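Tolerances Belong in the Purchase Order

Small manufacturers lose money on fits far more often than on materials. A buyer orders a bushing by its nominal bore, the supplier cuts it to a general shop tolerance, and the mismatch shows up at assembly. Both parties followed the drawing. The drawing left the question open.

The usual defense is cost. Ourania Raptis, who bought turned parts for Jernmont for nine years, told me she left fit classes off her orders to keep quotes low. On one run of 500 spacers, rework took back the whole saving. 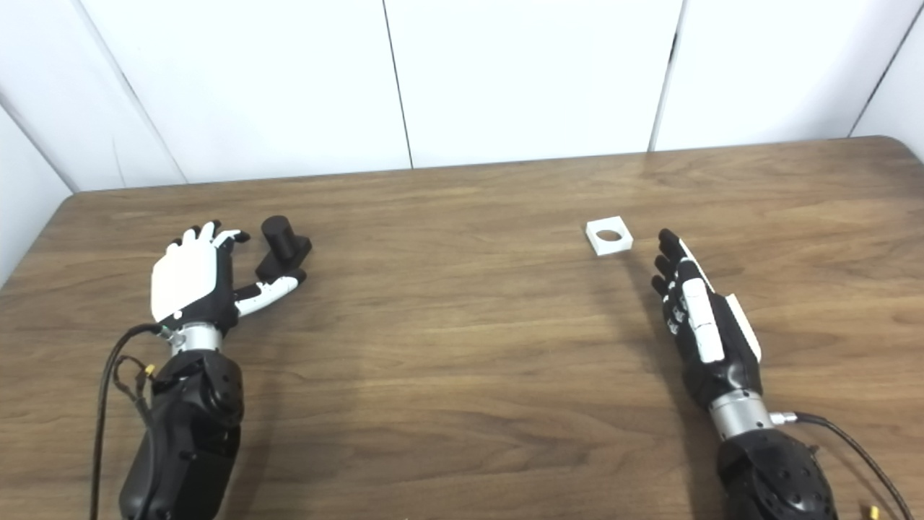
A fit class costs one line of text. It tells the shop which dimension matters and lets the others float, and that can bring a quote down. Shops add margin for vagueness – they have to, given that they carry the risk of a rejected lot. Garnach now asks for the mating part's dimensions before it will quote at all, and I think that is the correct policy.

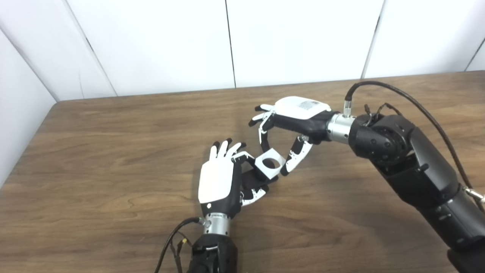

Inspection is the second half of the argument. A bore can pass a plug gauge and still sit out of square to the face, and a buyer who checks only diameter will accept it. A small square block with a round hole through its center, like the one held between the two hands, needs at least a diameter, a position and a squareness callout if a shaft has to run through it. Most orders I review give the first and omit the other two.

Standard bodies cannot fix this. The tables exist and have existed for decades. Purchasing staff should be trained to read them, and some 10 hours would cover the common cases.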